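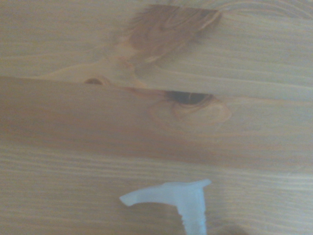
Pine boards, with a dark knot in the upper one.

3 min read

The owner of Bennani, a shop selling secondhand jewelry and watches in Toltumport, works from a counter by the front window. Most of what she buys comes in by hand, often in an envelope or a sock.

"People apologize for the sock," she said. "I don't mind it. It's better than a box full of loose rings scratching each other."

She started out repairing clasps for another dealer and opened her own shop in May, three years later. The first stock was 66 pieces, nearly all of it silver. Gold came afterward, when she could afford to hold it.

Asked how she sets a price, she said she weighs the piece, checks the marks and tests the metal if the marks are worn. Then she looks at the work. A bracelet with its original catch will bring more than the same bracelet with a new one.

"A repair isn't a fault if it's done right and I tell you about it," she said. "I write it on the tag. Resized, restrung, stone replaced, whatever it is."

Nosten brooches are what she gets asked for most. They were made in small runs, and she sees around 300 in a year, counting the ones she turns down. The enamel chips at the corners. She will buy one with a chip but won't fill it.

Her least favorite job is the phone valuation. "Somebody reads me a number off the back of a ring and wants a figure. I can't do it. I have to have it in my hand."

She sells online too, through the Wustelov marketplace, and had 238 listings there when we spoke. Returns are mostly rings that don't fit. She asks buyers to get measured late in the day, when fingers are a little larger.

For anyone selling an inherited piece, her advice was to leave it alone before bringing it in. Polishing can take the edges off an engraving, and she can't put them back.

"Bring the old receipt if there is one," she said. "And bring the other earring."

We use cookies to improve your visit. Accept | Manage settings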